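## 4. What people kept when they had to leave

I came to this part of the study late one Saturday, with a stack of interview notes and no clear plan for sorting them. We had asked families in the Driltavo reception centre what they brought with them when they left home, and I expected papers, phones and medicine to fill the page. They did turn up a lot. What I hadn't expected was how often people wanted to talk about the things they left behind, and how long they stayed on that subject once they started.

We spoke to 59 households in all, spread over 3 sites: the centre at Driltavo, the school hall in Sallik and the rented flats at Musell. Most had crossed from the river districts after the shelling, and most had been given very little warning. One mother told me she had time to wake the children and find their shoes, and then the neighbour's van was at the gate. I've kept her words close to how she said them, because tidying them up took the hurry out.
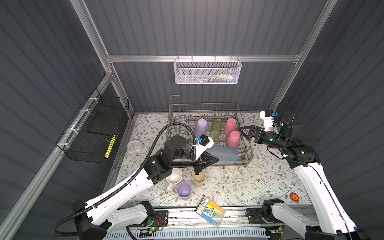

The Sallik hall was the hardest place to work in. There was no quiet corner, so we talked on the steps outside or walked up and down the lane, and quite a few of my notes are in very poor handwriting. Families there slept in rows with blankets hung between them. People were kind about our questions, but they had been asked a great many already by the time we got there (names, dates of birth, who is missing, who is ill) and some were plainly tired of it. I stopped using the printed form after the first day and just asked them to tell me about the journey.

That changed the answers quite a bit. On the form, people ticked "documents" and moved on. In talk, they told me which documents, and who had carried them, and where on the body. A grandfather had his land deed folded inside his hat for the whole trip. He didn't think he would see the land again, but he wanted to be able to argue about it!

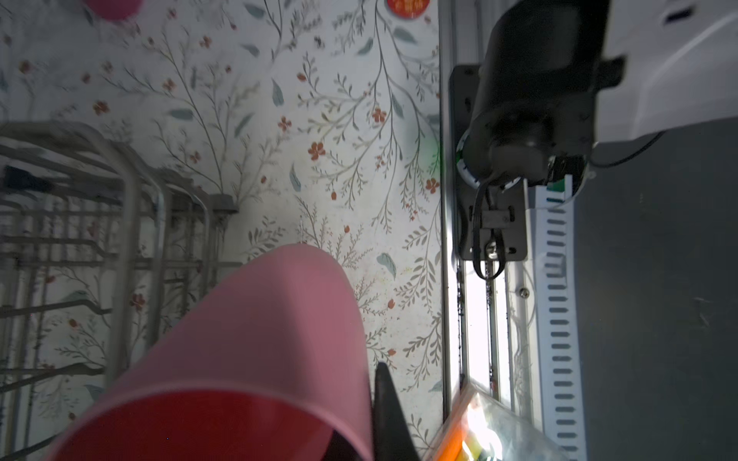 At Musell the mood was different. The flats were paid for up to 9 months ahead, and that bit of certainty gave people room to grumble about ordinary things - the stairs, the bus, the price of onions. I found that oddly cheering. It also meant they could look further forward, and when I asked what they would want sent on from home if a lorry could reach it, they had proper lists ready. Bedding came up again and again, and so did sewing machines.

The local scheme that handles such requests, Vidal, gives each household 300 in vouchers and leaves the choice to them. I had my doubts about this before I went. I'd read plenty about parcels packed by church groups with great care and I rather liked the idea of them. The families didn't. They were grateful, and said so, but they wanted to choose their own rice.
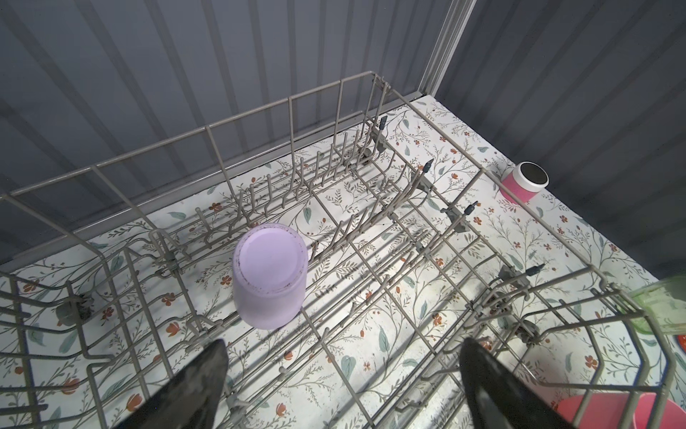
I should say something about who is missing from these notes. Single men were often out looking for day work when we called, and we only caught a few of them in the evening. Older women sometimes let a son or daughter answer for them, and I wasn't always quick enough to turn the question back. So where I write "families" in this section, I mostly mean the parents of young children. Section 5 takes up the men's accounts separately, using the evening visits at Driltavo.
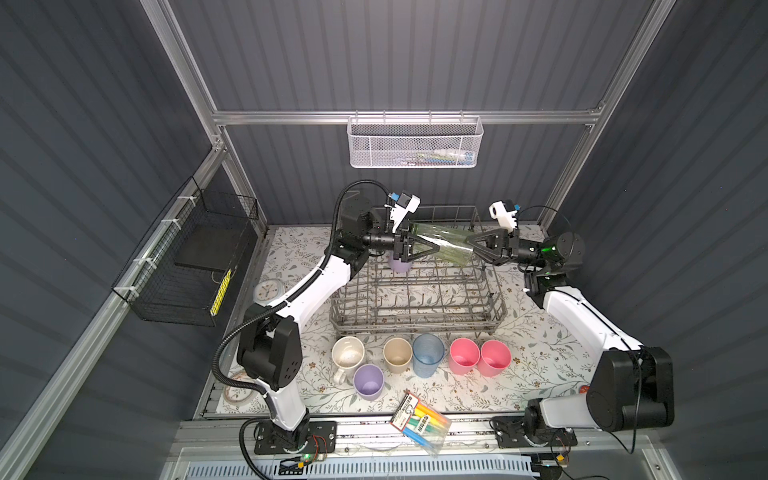
**Figure 1.** Two robot arms in an enclosure with dark grey corrugated panels; the floor is lined with a white mat printed with leafy branches.

We went back to the Sallik hall in December, and several households had moved on by then. The ones still there remembered us, and two of them had things to add to their first accounts, mostly about the road and the long wait at the bridge. I've put those additions in with the original interviews and marked them as later material.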